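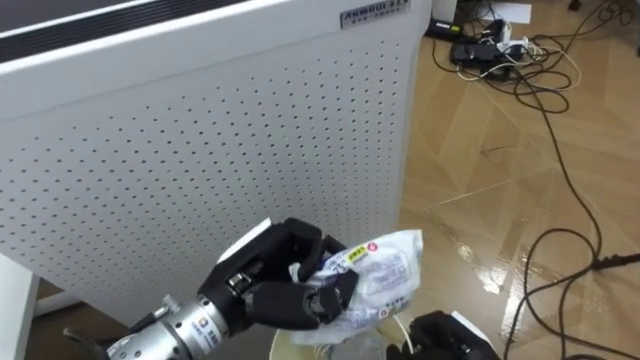

How to Clean the Intake Side of a Freestanding Air Purifier

This procedure covers floor-standing purifiers with a perforated side panel, a washable prefilter, and a replaceable main filter. Cleaning takes one session plus drying time. Models differ in latch position and filter order, so keep the manual at hand and follow it where it disagrees with this page.

Tools and supplies

- Vacuum with a soft brush attachment
- Two microfiber cloths
- Soft paintbrush, 1 to 2 inches wide
- Mild dish soap and lukewarm water
- Phillips screwdriver, if the panel is screwed on
- Notebook or label for recording the date

Do not use bleach, glass cleaner, or scented sprays. Residue from these products is drawn into the main filter and may be released as odor for weeks.

Step 1. Shut down and unplug

Turn the unit off at the control panel and wait for the fan to stop. Pull the plug from the outlet. Standby mode is not sufficient. Move the unit at least two feet away from the wall so that the intake and outlet sides can both be reached.

Step 2. Vacuum the outside of the panel

Leave the panel in place. Run the brush attachment over the holes in straight vertical passes, top to bottom, with the vacuum on low. Overlap each pass by half the width of the brush. High suction can flex a thin panel and loosen its clips.

Lint that stays in the holes can be worked out with the dry paintbrush. Do not push it through with a toothpick or wire. Material pushed inward lands on the prefilter, and a wire can scratch the coating.

Step 3. Remove the panel

Most panels release from the top edge or from two finger recesses on the sides. Pull evenly. If one side comes free first, stop and check for a retaining screw near the base. Ximena Acuña wrote in to say that the screw on her unit was under a rubber plug, which the manual does not show.

Set the panel face up on a towel.

Step 4. Wash the panel and prefilter

Mix a teaspoon of soap into a basin of lukewarm water. Wash the panel by hand with a cloth. Soak the prefilter for ten minutes, then rinse from the clean side toward the dirty side. Do not wring or fold the mesh.

The main filter is not washable unless it is marked as such. Water collapses the pleats and ruins the fiber layer. The same applies to carbon inserts.

Step 5. Dry

Stand both parts on edge in a ventilated room. Allow 12 hours for the panel and 24 hours for the prefilter. Keep the prefilter out of direct sun and away from heaters. Refitting a damp prefilter is the usual cause of a musty smell after cleaning.

Step 6. Clean the cabinet and sensor

Wipe the inside walls with a dry cloth. Use the paintbrush on slats and grilles, holding the vacuum nozzle next to it to catch the dust. If the unit has a particle sensor, open its cover and clean the lens with a dry cotton swab. Skip this if the manual prohibits opening it.

Step 7. Reassemble and reset

Fit the main filter with the airflow arrow pointing toward the fan. Fit the prefilter, then the panel, pressing each corner until it clicks. Plug in the unit and run it on high for 15 minutes. A whistle or rattle means that the panel is not fully seated.

Reset the filter timer only if the main filter was replaced. Write the cleaning date in the notebook.

Interval

Vacuum the panel every two weeks. Wash the prefilter monthly, or twice a month in homes with pets. Units near a kitchen collect grease and need soap each time.

Written by Graciela Quiroga
Updated 20 June 2025

331 shares | 2 comments

Related guides
- Replacing a Bathroom Fan Cover
- How to Descale an Evaporative Humidifier
- Furnace Filter Sizes and How to Measure Them
- Cleaning Refrigerator Coils
- Where to Place a Dehumidifier in a Basement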